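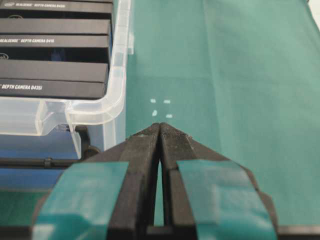 The table code should treat an abandoned match as a record with its own status, and the score at the time of abandonment should be kept even when it doesn't count. I would like to settle that before anyone edits more rows, as the two are being mixed up in Reto's draft. Match sheets should also go back to storage flat, one behind another, with the label along the bottom edge where you can read it. For us that means the home team, away team and round on the bottom edge of each folder. I spent most of an evening looking for the Morkoswood v Thaler sheet because it had been filed upright with the label facing in.

Reto Hubmann wrote:

> I have gone through the early seasons of the Givstead league and
> changed every abandoned match to a 0-0 draw, unless the paper says
> the points were awarded to one side. The reason is that the table
> script rejects a row with no final score. With 0-0 in place the
> tables build without errors and most of them match the printed ones.

Please revert this. A 0-0 adds a draw and a point to both clubs, and the only reason most tables still match is that the printed tables in those seasons are rounded up from club returns which make the same mistake. Where a replay was held, the replay is already in the file, so both clubs now have one match too many. With 12 clubs playing each other home and away, that pushes the played column past the limit, and the check for it has been switched off in your branch. I assume that was for testing.

The case that shows the problem best is Morkoswood v Thaler. The referee stopped it in the 77th minute with Morkoswood ahead by a goal. The league ordered a replay, Thaler won it, and the original goals were struck from the table. They were not struck from the list of league scorers. So we need three separate facts: the score when play stopped, the decision, and what the decision applies to. I suggest these fields:

status: played, abandoned, postponed, awarded, void
stopped_minute: integer, blank if not known
score_home, score_away: the score when play ended, for whatever reason
counts_table: yes or no
counts_scorers: yes or no
replaced_by: match id, or blank

The script then reads counts_table and ignores the score if the value is no. An awarded match with no score gets points from a separate awards file, which Noman Orakzai has already started for the cup games.

> Second question. For teams level on points, I am using goal
> difference in all seasons. Is that right?

No. The early seasons use goal average, meaning goals for divided by goals against. The change came in with the new rule book, and the first table printed under it is the February one, about halfway through that season. The final table of the season uses goal difference throughout, so I would apply the new rule to the full season and put a note on the tables printed before February. 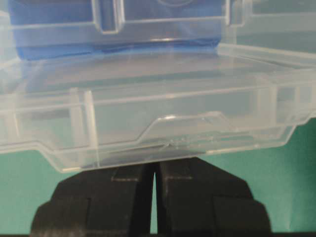 Goal average needs one guard. If a team has conceded nothing, the division fails, and the script currently prints a zero and drops the team to the bottom of its group. This only shows up in the first few rounds, but those tables are the ones people tend to check against newspaper cuttings. Sort such a team first, then by goals scored. The printed tables do the same as far as I can find.

Rounding is a related matter. The league secretary worked to 4 decimal places and cut off the rest. Our script rounds. There is one pair of clubs, Durnine and Thaler again, where the order comes out differently depending on which you use, and the printed order agrees with cutting off. Compare the full fractions for sorting and flag any case where the printed order disagrees. Don't hard-code the printed order in the sort.

> Ngaio has sent a list of corrections to the lineups. Shall I merge?

Merge the ones with a source given. There were 7 with no source when I last looked, all of them substitutions, and in those seasons the sheet often names the substitute without saying whether he came on. Named and used need to stay separate. Ngaio Dunstan may know which newspaper she took them from, so ask before rejecting any.

> Iñaki would like the own goals moved to the player table.

I'm against this for now. An own goal belongs to the match event table with the side that benefits and, if known, the player. Moving it to the player table means that an own goal with no name attached has nowhere to go, and there are around 12 of those. If Iñaki Lorente needs a count per player, a query on the event table gives it to him.

Order of work, then: revert the 0-0 change, turn the played-column check back on, add the new fields, fill them in for the matches you already found. Your list of abandoned matches is useful and I would keep it as a text file next to the season files. I can do the goal average part myself. The test for it will use the Durnine and Thaler season, and I will send the patch to the list when it passes.

Hubert Trummer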